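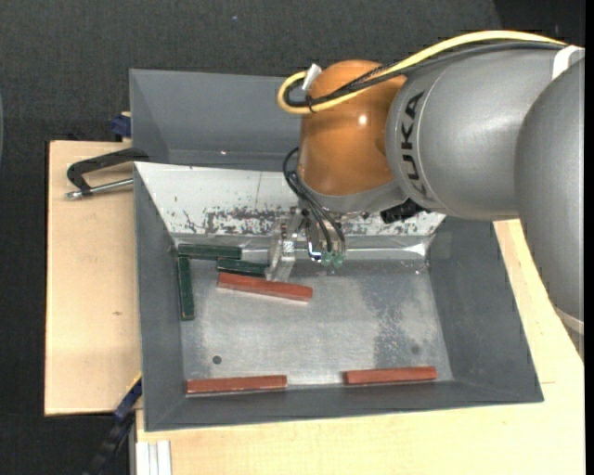 サイト内検索 キーワードを入力してください 検索

クロルトベルグ国際連帯市民の会 定例会 議事録

日時:2018年9月12日 午後6時30分より
場所:ピアース会館 二階小会議室
出席:ブラッドリー・ベインブリッジ(進行)、キーラン・ベインブリッジ、リアン・ガーサイド、シャーリー・キャタロール、カラム・エルウッド(記録)
欠席連絡:なし

1.開会と前回議事録の確認

夏休み明けで久しぶりに全員の顔がそろい、お茶をいれたり近況を話したりしているうちに、予定より少し遅れての開会となりました。進行のブラッドリーさんから、皆さん元気そうで何よりです、今日は要望書の文面をなんとか固めて帰りましょう、とのあいさつがありました。

前回(6月)の議事録については、シャーリーさんから一か所訂正の申し出がありました。「外務大臣に面会を申し入れる」と書かれていますが、その場で決まったのは「面会の申し入れができるかどうか調べる」までだったはず、とのことです。記録係も手元のメモを見直し、おっしゃるとおりでしたので訂正します。失礼いたしました。ほかに意見はなく、訂正のうえ承認されました。

2.イケッティ地方の地雷除去支援に関する要望書

今回いちばん時間をかけた議題です。外務省によるイケッティ地方への地雷除去支援が今年度限りで打ち切られる見通しとなっている件で、継続を求める要望書を大臣あてに送ることは前回までに合意済みです。今日は、リアンさんが夏のあいだに書いてくださった下書きをみんなで読み合わせました。

下書きは2ページにきれいに収まっており、前半で支援の経緯、後半で当会の要望を述べる形です。まずは全員から、読みやすくてよい文章だという感想が出ました。リアンさんご本人は、書いているうちに気持ちが入りすぎて、最初はこの倍ほどの長さがあったのだと笑っておられました。

そのうえで、次のような意見交換がありました。

キーランさんからは、書き出しの「政府の冷淡な決定に深く失望し」という一節が気になるとの意見がありました。打ち切りはまだ正式に決まったわけではなく、担当者に最後まで読んでもらうためにも、冒頭は事実の確認から入りたいとのことです。一方シャーリーさんは、失望しているのは本当なのだから、どこかにはきちんと書いておきたい、礼儀正しいだけの手紙なら毎日山ほど届いているでしょう、と話されました。どちらの言い分ももっともだという空気になり、しばらく行ったり来たりしましたが、結局「失望」の語は最後の段落に移し、「冷淡な」は削ることで落ち着きました。

ブラッドリーさんからは、要望の中身がやや散らばっているとの指摘がありました。下書きには、支援の継続、現地の学校での安全教育、義足の提供、それから国会での審議の要求が並んでいます。どれも大事なことですが、返事をもらうときに一番聞きたいのは何か、という問いかけです。話し合いの結果、継続の可否とその判断時期について書面で回答を求めることを中心に置き、安全教育は継続を求める理由の中で触れることになりました。義足の件は専門の団体の考えも聞いてからのほうがよいということで、今回は見送ります。リアンさんは少し残念そうでしたが、別の手紙にする楽しみができたと言ってくださいました。

国会での審議については、地元選出の議員に要望書の写しを送り、質問として取り上げてもらえないか打診する形とします。宛名と送付先はキーランさんが確認します。

回答期限を入れるかどうかも話題になりました。期限のない手紙は机の下のほうに沈んでいくものだ、とはシャーリーさんの長年の経験からのお言葉です。受け取りから60日以内の回答をお願いする、という書き方で全員が賛成しました。

決定事項:上記の修正をリアンさんが反映し、次の日曜までに全員へ回覧。異議がなければブラッドリーさんが代表として署名し、発送する。

3.賛同署名について

カラムから報告しました。要望書に添える賛同署名は、今日の時点で259筆です。夏祭りの日に駅前でお願いした分が思いのほか多く、立ち止まって話を聞いてくださった方々、暑いなか本当にありがとうございました。用紙のうち数枚に住所欄の書きもれがあり、これは上の数に入れていません。連絡のつく方には書き足しをお願いしているところです。

発送後に届いた署名をどうするか、キーランさんから質問がありました。あとから追加分として送れるよう、用紙はそのまま保管しておくことにします。図書館の掲示板に置かせてもらっている用紙は、今月末にシャーリーさんが引き取りに行ってくださいます。

4.秋の学習会

ピアース会館の一階ホールを仮予約してあります。椅子席で最大60名まで入れますが、資料机を出すならもう少し少なめに考えたほうがよさそうです。

テーマは「支援が終わったあとの土地で」とすることで、すんなり決まりました。前半はイケッティ地方の歩みについてのお話、後半は参加者どうしの話し合いとします。リアンさんから、前回の学習会は講師のお話がたいへん面白かったぶん質問の時間がほとんど取れず、手を挙げたまま帰られた方がいて申し訳なかった、今回は後半をたっぷり取りたい、との要望があり、みな深くうなずきました。

講師については候補のお二人に順に打診します。ブラッドリーさんが手紙を書き、お返事があり次第お知らせします。お茶菓子は持ち寄りで。シャーリーさんのしょうが入りのケーキに早くも期待の声が上がっておりました(ご本人からは、確約はしませんとのことです)。

5.会報『ドラスタム』秋号

編集はキーランさんです。巻頭に要望書の全文を載せ、署名のお礼と学習会の案内を続けます。読者の方からのお便りも二通届いており、どちらも長文ですが心のこもったものなので、できるだけ削らずに載せたいとのことでした。

印刷費は前号と同じ部数で954クローネの見積もりが出ています。紙を少し薄くすれば安くなるとの案内も印刷所からいただきましたが、裏の文字が透けて読みにくいという声が以前あったため、今の紙のままで進めます。原稿の締め切りは学習会の講師が決まってから改めてお伝えします。カラムの夏祭りの報告記事は、それを待たずに先に出すように、と念を押されました。はい、出します。

6.その他

・会の連絡用メールについて、迷惑メールの箱に入ってしまっていた方がありました。リアンさんが送信の設定を見てくださるそうです。

・近くの教会の集まりから、地雷の問題について短い話をしてほしいとの依頼がありました。午前中の会合なので、仕事のないシャーリーさんとブラッドリーさんで伺います。夏に使った地図のパネルをお持ちします。

・イケッティ地方の名前の読み方が会の中でもまちまちで、人前で話すときに困るという声がありました。要望書と会報では「イケッティ」に統一します。

・会館の裏口は午後9時に閉まるそうです。遅くまで片づけをしてくださる方は、正面からお帰りください。

7.次回

来月の第二水曜、同じ時間、同じ部屋で開きます。進行はリアンさん、記録はキーランさんにお願いしました。要望書の発送状況と、講師の件が主な議題になる見込みです。都合の悪くなった方は前日までにブラッドリーさんへお電話ください。

午後8時45分閉会。

記録:カラム・エルウッド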